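Trasero Household Manipulation Project

The Trasero Household Manipulation Project, usually shortened to Trasero, is a student robotics project run out of Custelstead. It collects demonstrations of ordinary household handling, mostly picking up, sorting and setting down small items, using grippers that students hold in their own hands. The recordings are meant to be used to train robot arms. Whether they do that job as well as the project's own material suggests is disputed, and little independent testing has been published.

Background

Trasero began as a club activity attached to an introductory course in automation. Early members had access to a single teaching arm, which had to be booked ahead and was frequently out of service. Hand-held grippers were adopted as a cheaper way of getting practice data. The person doing the task squeezes or triggers the tool, a camera mounted on it records what it is pointed at, and the motion is worked out afterward in software.

The club became a for-credit project in its second year. Enrolment rose, although part of that rise may reflect the closure of a competing elective. Project literature describes the change as recognition of the club's results. The course outline from the same period says only that the elective was "under review."

Method

Students work at home or in a borrowed room, set out a small group of items, and move them from one spot to another in short takes. Items are supposed to be varied, and the guide encourages soft or busy backgrounds such as bedding, curtains and printed cloths, on the theory that a robot trained only on bare benches will fail in a real home. The theory is widely held in the field. Trasero has not shown that its own choice of backgrounds makes a measurable difference.

Food is a common subject. Fruit is cheap, has awkward curves and varies from piece to piece. It also bruises, and the guide does not say when a damaged piece should be swapped out. Two-gripper work, in which a tool is held in each hand or two students share a task, was added later and is considered harder to record well, as the grippers tend to block each other's view.

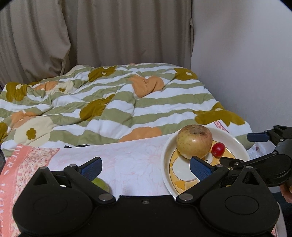

Why do students use hand-held grippers instead of a robot arm?

Cost and time are the main reasons. A hand-held gripper can be built or bought for much less than an arm, needs no safety enclosure, and lets a beginner record usable takes on the first day. The drawback is that a human wrist and elbow can reach positions that many arms can't, so part of what is recorded may be of no use to the machine it was meant for.

Size of the collection

The project claims 2116 completed takes. The figure appears on its web page without a definition of "completed," and an older version of the page used the same number for all takes, including failed ones. Of these, over 200 are said to be two-gripper takes. No breakdown by household, item or operator has been released, which makes it hard to judge how varied the collection is. If a large share came from a handful of bedrooms, as former participants have suggested, the total would mean rather less than it appears to.

Competition results

Trasero has entered the Statumetti, an annual student contest in table-clearing and sorting, on two occasions. In its first entry the team finished in the lower half of the standings. In its second it received a mention for documentation, later described in a recruitment flyer as an award. Contest rules let teams tune their systems on the same model of table used in the final, and critics of the format argue that a good placing says little about how a robot would cope in a kitchen.

Reception

Opinion on the teaching value of the project is more favourable than opinion on its research value. Students learn to plan a task, keep notes, label recordings and throw out bad ones, and these are useful skills whatever becomes of the data. Complaints centre on repetition. Marks are tied partly to the number of takes submitted, and this appears to reward doing one easy grasp many times over.

The most detailed outside criticism is the Wilczyńska review, a short report written at the request of the department. It found the recordings tidy and the labels mostly consistent, but noted that success was judged by the same student who had performed the task. It recommended blind checking of a sample. The project agreed to this in principle. No checked sample has been posted.

Current status

Weekly sessions are still held on Wednesday evenings during term. A plan to run the trained system on a full arm in an unfamiliar home has been listed as upcoming in several successive course outlines.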